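Cletamano Gran Fondo: timing mat splits and the new Xolalpa cutoff
Forum: Long Course and Gran Fondo
5 posts, oldest first

lowgear_34
18 August 2025
Results are posted for the long course. 138 km, 1,717 finishers. My chip time and my head unit disagree by 98 seconds at the Xolalpa mat, and the cutoff there is applied to the mat time. I made it with room to spare, but a clubmate was pulled at the top with a head unit reading inside the limit. Does the organizer score the climb from gun time or from the start mat? 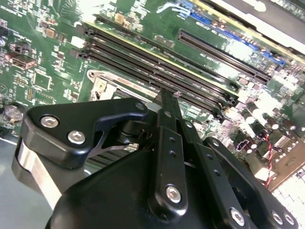 Re: timing mat splits
ulevell_rider
Gun time for cutoffs, chip time for the ranking. It is in section 3 of the rider guide. If you start in the last pen at Ulevell you give away whatever it takes to roll up to the line, and you don't get it back at Xolalpa. Your 98 seconds is pen delay. Check whether the gap is the same at the Lumberg mat. A constant offset means the mats are fine.

Re: timing mat splits
lowgear_34
Same offset at Lumberg, within a second. So the mats are fine and the rule is the issue. The old course had the cutoff at the valley feed station, after the descent, and a late pen could recover there. They moved it to the summit in March when the route was changed. On the old profile I averaged higher over the first hour because the climb came later. Now the road narrows before the first ramp and the back pens walk.
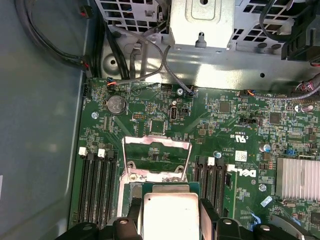 The walking section also makes the published pace table useless. It assumes a steady speed from the line, and the back pens don't see that speed until the second hairpin. A staggered cutoff by pen would fix this with no extra hardware — the start mat already records every crossing.

Re: timing mat splits
drop_bar_dan
Disagree. The cutoff exists for the road closure, and the road reopens by the clock. A staggered limit means either a longer closure or riders in traffic on the descent. If you want more margin, submit a result from a qualifying event and start further up. I moved up two pens that way. The pace table could use a column for each pen, I'll give you that.
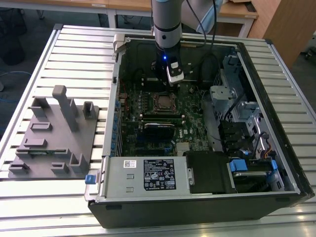 Re: timing mat splits
granny_ring
Qualifying results only help if you have one. First-year riders go to the back by default, and they are the ones who need the margin. The closure on the Xolalpa side could stay as it is if the pens were released closer together. Last year there was a long hold between each one. I have written to the organizer asking for the release intervals and will post the reply in this thread.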